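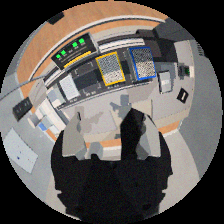

21/07/2019

Sunday, and I am doing the equipment plan at the kitchen table because Renato wants it first thing tomorrow and I spent all of Friday on the phone with Reltum. Tea went cold twice.

The number I keep going back to is 1823. That is what they want per month for the arm, on top of the liquid handler, which we would be buying outright. Ramiro Marín calls it "a rounding error next to salaries." Ramiro sells them. I asked what happens to the price after the first three years and he said we would have a conversation then. I have had that kind of conversation, with the people who did our freezers.

Went through the simulated bench again last night, start to finish. It does look good. The arm goes where it's told, there is plenty of floor around everything, and all the labware is exactly where labware should be. Our room at Bradport has a radiator on one side and a door that opens the wrong way. I asked for a version with our real walls in it and Ramiro said that would be part of the paid setup. Of course it would.

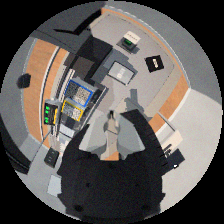 Over the gripper toward the bench, blue and yellow markers at left.

Tülin likes the markers. Her point is that if the arm can find its place from a printed pattern then we don't have to bolt every last thing down, and she may be right, she has worked with one before and I haven't. My question was what happens when somebody splashes buffer on the pattern, or sets a box of gloves in front of it. She said, "Then it stops and you move the gloves." Fine, but who is there at two in the morning to move the gloves? The whole case for the arm is the night runs. Take those out and we are paying for something to carry plates a short way across a bench, a job Ognjen does now without a service contract.

I tried to put a fair figure on the plates. We did 600 in January, our busiest month so far, and Ognjen says most of his time went into checking and relabeling. Loading hardly came into it. I wish I had that written down properly from him instead of on the back of a delivery slip.

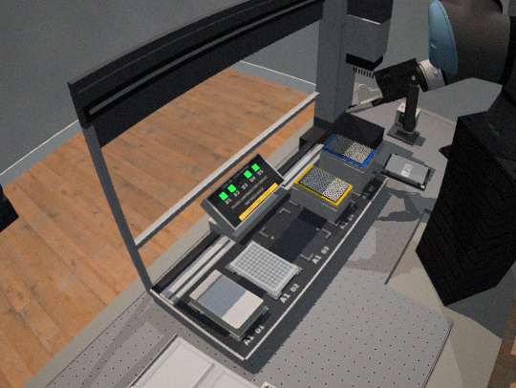
The deck is the part I would sign for. Five positions would cover the normal prep with the tips and plates loaded at the start, and a person can walk up to it, see which spots are filled and fix what's wrong. I trust it more than I trust the arm. Ramiro did say the deck alone "leaves value on the table," and Mimoza wrote that on the whiteboard under the lunch list.

So what I have drafted for Renato:
Liquid handler this year, bought, no arm.
Training for 4 people, in our room, with our plates.
Tips – get a second quote, theirs is silly.
Power and network drops for an arm anyway, while the wall is open.
Arm to be looked at again after we have a full log of the night work.

He won't like the last one. He went to the Shehu open day and came back talking about lights-out labs, and I don't think he asked them how often the lights come back on. I should ask Mimoza if she still knows anyone over there who would tell me straight.

Still have to find the bench depth. I measured it in spring and wrote it in the other notebook, and that is at work.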